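3.2 Dressing the cake

I should say up front that I love this part of the study, and Shabnam Qureshi has already asked me twice to keep it short. We wanted a small celebration table, the sort of thing you'd put together for a friend at work, and we wanted to look at the little finishing jobs: the card, the candles, the lighting. The cake is small and pink and red, with fruit and a bit of green on top, and it sits on a round white plate on the yellow mat. The card says "Handmade" (Junaid Naqvi picked the lettering and he's still proud of it).
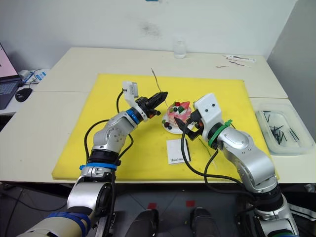 Why use a card when the cake is already decorated?
A card has to be read, so it has a right way up and a right way to face. Fruit on frosting looks fine from any side, and we wanted one item on the table that could be put down wrong.

Paper is fussier than it looks! It's thin and it doesn't want to stand by itself, and a soft top edge makes it worse. In our June pilot at Bernudberg we tried a heavier stock, which stood up beautifully and looked like a parking permit, so we went back to the light one. Keeping the whole thing upright on the way to the plate was the bit I fretted over most.

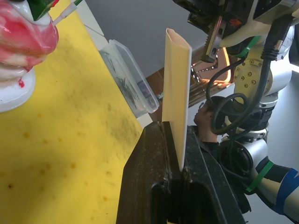 Figure 4b. The paper strip held upright at its lower edge, close view.

3.3 Candles and flame

We use two thin candles per cake. Hammad Lashari wanted one, I wanted three, and you can guess the rest. Thin candles look lovely next to a small cake, but they lean and bend, so the two wicks hardly ever end up at the same height. We left them that way (real birthday candles lean too) and wrote down which one was lit first. The full set has 140 table settings, and 21 of them were redone over candle placement alone.
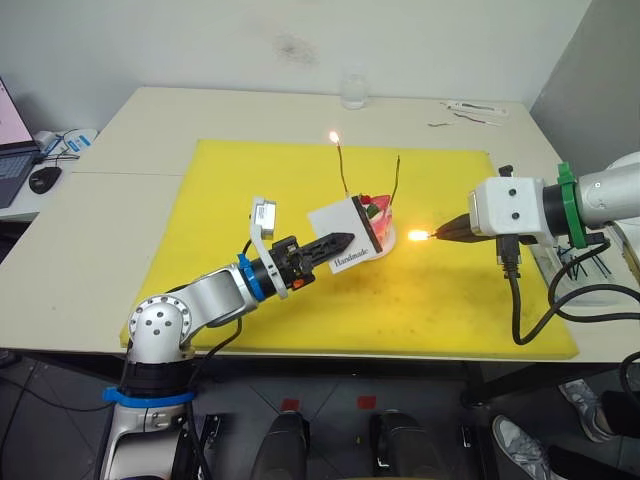
3.4 Card and candles together

Putting a paper card near an open flame calls for a bit of thought, and we had a long talk with Rizwan Zaidi before trying it. We settled on keeping the card low and in front of the plate, with water kept on the table. We also scored whether the lettering could be read from the front, using the Hayat scale from Section 2.

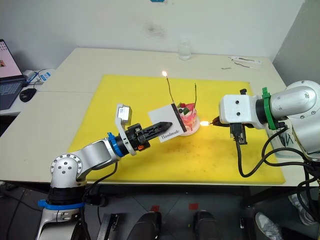 Figure 4d. Card beside the cake, left candle lit, right candle unlit.

Readable lettering and a tidy plate didn't always go together, and Table 2 gives the scores for both.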